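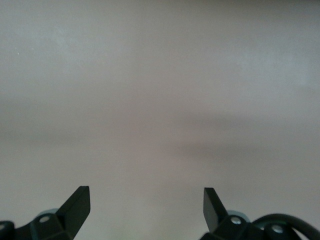 USSIDE, May

Work > Robots > Good practice

Search articles Go

I caught Nadège Gilbert on a Tuesday, halfway through her second coffee, and asked what makes a good rule for a robot cell. "Short," she said. "If you can't read it standing up, it's no good."

She writes the safe-working rules at Lasex, and the old binder had 60 pages (I've seen it - it's a doorstop!). Hers has two. My favorite is the one about starting open: fingers apart, nothing between them, before anyone presses go. "People want to skip that one when they're in a hurry," she told me. "I want them to look at the gap every single time."

She's fussy about cables too. Slack has to be checked through the whole reach of the arm, and screw heads get a look at each shift change. Wing-yan Lui, who trains the new hires, thinks that's too often. "We argue about it," Nadège said, laughing. "She wants weekly. I'm still saying no."

They're taking it up again next month.

Related
Who signs off at Rojanasak?
Indix rewrites its stop-button rules
Reader mail: gloves near grippers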